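Clindgate Robotics Club forum > Projects > Lamp task, collecting demos

Lamp task: how are you all starting your episodes? 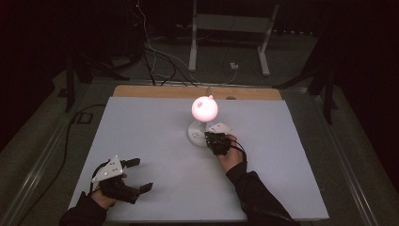 tamsin_w
We're on the second block of demos for the lamp task and I want to settle the start and end poses before anyone records more. At the moment each of us does it differently. I start with both grippers open over the board, move the right one in low and take hold near the base, and leave the left one open and waiting over its own side until it's needed. With the lamp lit the globe goes nearly white on the head camera, so I've stopped using the shade as my aiming point and look at the stem and the round foot instead. Others have been going for the globe first. We have 75 episodes so far and the target is 200 by the end of May. If we're going to agree on something it needs to be this week.

Reply
okonski
I go in with the left first. I'm left-handed and it's smoother. Does it matter which hand as long as the lamp ends up on the mark?

Reply
tamsin_w
It matters if half the set is one way and half the other, and nothing in the picture tells the policy which way it's meant to be. Last term's cup stacking had that problem. The arms both went for the cup and stopped.

Reply
benfleetben
The cup stacking failed because we had 40 odd good episodes and a lot of rubbish. I wouldn't blame the hands for it. I looked at the logs afterwards and in most of the failed runs only one arm moved.

Reply
tamsin_w
I was there for three runs where both moved. But fair enough, it wasn't all of them.

Reply
hallam_j
Right hand first is fine by me. Can we talk about the lamp being on? Tamsin says herself that the shade washes out. Why not switch it off for the lot?

Reply
D. Sartori
The brief for the showcase says the lamp is lit, so it stays lit. If you want to lower the exposure on the head camera you can, but do it once, write the value on the sheet, and don't touch it again. Please don't leave it on auto. When an arm in a black sleeve comes in close, auto will brighten everything else and the globe gets worse.
Debora Sartori

Reply
hallam_j
OK. What about sleeves then? I've been recording in a grey hoodie.

Reply
D. Sartori
Black long sleeves for everyone, please. There are two spare tops on the hook behind the door. Keep your grey episodes in a separate folder and we'll see whether they make any difference.

Reply
mirrorcarp
New this term so sorry if this has been covered. When I grip low down near the base the lamp tips towards me as I start to slide it. Am I squeezing too hard? I'm using the Tikia fingers.

Reply
benfleetben
Probably pulling upwards without noticing. Your wrist comes up when you reach across. Keep the plate on top of the gripper at the same angle the whole way and it should stay flat. Also check the strap. If it's loose the gripper rolls in your hand and you correct for it with your wrist.

Reply
okonski
The Tikia fingers are too grippy for this in my opinion. I swapped to the old Grasso ones and the lamp slides better.

Reply
tamsin_w
Please don't swap fingers in the middle of a block! The robot has the Tikia ones on. If the demos are done with something else then the widths won't line up.

Reply
okonski
They're the same width.

Reply
tamsin_w
They're the same width open. Closed they're different, the Grasso pads are thicker. I measured them in the autumn when we did the pegs.

Reply
okonski
Fine, I'll put them back. I did 5 episodes with the Grasso ones, they're the last ones in my folder. Bin them if you want.

Reply
mirrorcarp
Thanks Ben, it was the strap. I had it round my fingers and not far enough round the back of the hand. Much better now, though I still get a small wobble when I let go.

Reply
benfleetben
Open slowly and wait a second before you move away. Everyone rushes that bit.

Reply
hallam_j
Back to numbers. Is 200 really enough? The Traramer team put their write-up on the league page and they used 400 for something a lot like this.

Reply
D. Sartori
They had four objects and we have one. I would take 200 careful ones over 400 done in a hurry. We can train on what we have at 100 and look at where it goes wrong -- that will tell us more than guessing now.

Reply
hallam_j
I still think we'll end up needing more, but I'm happy to look at it halfway.

Reply
tamsin_w
So, to write on the sheet:
Both grippers open over the board to start.
Right hand first, low, near the base.
Left stays open on its side until the right has hold.
Slide, don't lift.
Open slowly, wait one second, back to the start pose.
Black sleeves, Tikia fingers, fixed exposure.
Lamp start position changes every episode, anywhere on the white board as long as it's a hand's width from the edge.

Reply
okonski
I don't agree with the last one. If it's near the far edge I can't reach it with the left without leaning over, and then my head moves and the camera goes with it.

Reply
tamsin_w
Nearer two thirds of the board then, and leave out the far strip. Would that do?

Reply
okonski
Yes, that's fine.

Reply
mirrorcarp
I can do the 4.30 slot tomorrow if somebody shows me where the exposure setting is.

Reply
benfleetben
I'll be in from four. It's in the second menu, not the one you'd expect.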